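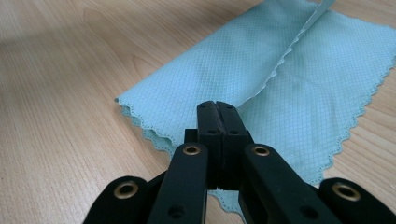 O pano de microfibra é um têxtil de limpeza feito de filamentos sintéticos muito finos, em geral de poliéster ou de uma mistura de poliéster e poliamida, usado a seco ou humedecido para limpar pó, gordura leve e marcas de dedos. Vende-se em quase todos os supermercados, quase sempre com promessas que o próprio tecido só cumpre em parte. A superfície pode ser felpuda, lisa ou com relevo; entre as versões com relevo é comum a malha de pequenos losangos, como a do pano azul-claro dobrado sobre o tampo de madeira, que tem também a orla recortada em onda, com um rebordo mais pálido. Os fabricantes costumam atribuir ao relevo uma função de limpeza. As provas disso, quando são apresentadas, raramente separam o efeito do padrão do efeito da fibra.

Designação

Em rigor, chama-se microfibra a uma fibra com menos de um decitex, ou seja, com massa inferior a um grama por cada dez mil metros de fio. O termo descreve a espessura e nada diz sobre a composição, a densidade do tecido ou a capacidade de absorção. Dois panos rotulados da mesma maneira podem comportar-se de forma bastante diferente. Em Portugal usam-se indistintamente «pano de microfibra», «pano de microfibras» e, nas embalagens mais ambiciosas, «pano tecnológico», expressão sem definição conhecida.

Composição e fabrico

Nos panos de melhor qualidade, o filamento é fiado com dois polímeros e depois dividido por meios químicos ou mecânicos. O corte transversal resultante tem arestas e espaços vazios, aos quais se atribui a retenção de partículas e de água. Nem toda a microfibra é dividida. Muitos artigos baratos usam filamento fino inteiro, que empurra a água pela superfície em vez de a recolher, e a etiqueta quase nunca esclarece qual dos dois o comprador leva para casa.

A proporção entre poliéster e poliamida é o dado técnico mais citado na publicidade. Uma percentagem maior de poliamida está geralmente associada a maior absorção, mas a relação depende também da gramagem e da construção da malha, pelo que a comparação de percentagens entre marcas tem pouco valor isolado.

Relevo e acabamento

Os padrões em losango, em favo ou em canelado resultam da malha ou de uma gravação posterior a quente. No segundo caso, o desenho pode atenuar-se com as lavagens. Nos panos finos para vidros, o relevo tende a ser discreto e nota-se sobretudo com luz rasante.

A orla admite várias soluções: bainha cosida, ponto corrido, corte por ultrassons ou recorte ondulado. O recorte dispensa a bainha grossa, que pode deixar riscos de humidade no vidro, e sai mais barato. As embalagens mencionam habitualmente a primeira razão e omitem a segunda. Um corte mal selado desfia, seja qual for a forma.

Alegações de eficácia

A afirmação mais repetida é a de que o pano limpa «só com água». Para pó e marcas leves em superfícies lisas, é razoável. Para gordura de cozinha antiga, calcário ou resíduos de cola, não há motivo para esperar que o tecido substitua um detergente ou um ácido fraco.

Mais duvidosa é a alegação de que a microfibra «elimina» bactérias. A remoção mecânica existe e pode ser considerável, mas remover não é matar: o que sai da bancada fica no pano e pode passar para a superfície seguinte. Rosario Palumbo, autor de um pequeno manual de manutenção doméstica, resume o problema numa frase dirigida aos vendedores: «mostrem-me o pano depois, não a mesa».

A marca Hirnora anunciou durante algum tempo uma duração de 1.085 lavagens para o seu pano de vidros. O número aparecia sem indicação de temperatura, de detergente ou do critério usado para dar o pano por gasto – sem esses elementos, a precisão é apenas decorativa. A concorrente Gralano preferiu a fórmula «centenas de utilizações», mais vaga e igualmente impossível de verificar.

Ozan Tekin reuniu 3.818 respostas de consumidores num inquérito sobre panos de cozinha, frequentemente citado como prova da superioridade da microfibra sobre o algodão. O inquérito media satisfação declarada. Não houve ensaio de limpeza, e os participantes sabiam que pano estavam a usar.

Utilização

O método corrente consiste em dobrar o pano em quatro e mudar de face à medida que cada uma se suja. Em vidros e espelhos usa-se um pano ligeiramente humedecido, seguido de outro seco. Em madeira, recomenda-se pouca água e passagem no sentido do veio; em madeira encerada ou envernizada a goma-laca convém experimentar primeiro num canto escondido. Um grão de areia preso na malha risca tanto como riscaria em qualquer outro tecido, apesar da expressão «não risca» impressa em muitas embalagens.

A separação por cores (azul para vidros, vermelho para sanitários, e assim por diante) é uma convenção de empresas de limpeza. Varia de umas para outras e não corresponde a diferenças na fibra.

Lavagem

Os panos lavam-se à parte do algodão, que larga cotão. O amaciador é desaconselhado porque deixa uma película sobre os filamentos e reduz a absorção. A temperatura máxima depende do artigo, e a secagem em máquina muito quente pode deformar o poliéster.

Questões ambientais

A lavagem de têxteis sintéticos liberta fragmentos de fibra para as águas residuais, e os panos de microfibra não são exceção. A quantidade varia com a idade do pano, o acabamento da orla e o programa da máquina. A descrição «ecológico», justificada pela poupança de detergente, costuma deixar este ponto de fora – tal como a dificuldade de reciclar uma mistura de dois polímeros.

Ver também: camurça sintética; pano de cozinha; flanela; esfregona.

Última atualização: janeiro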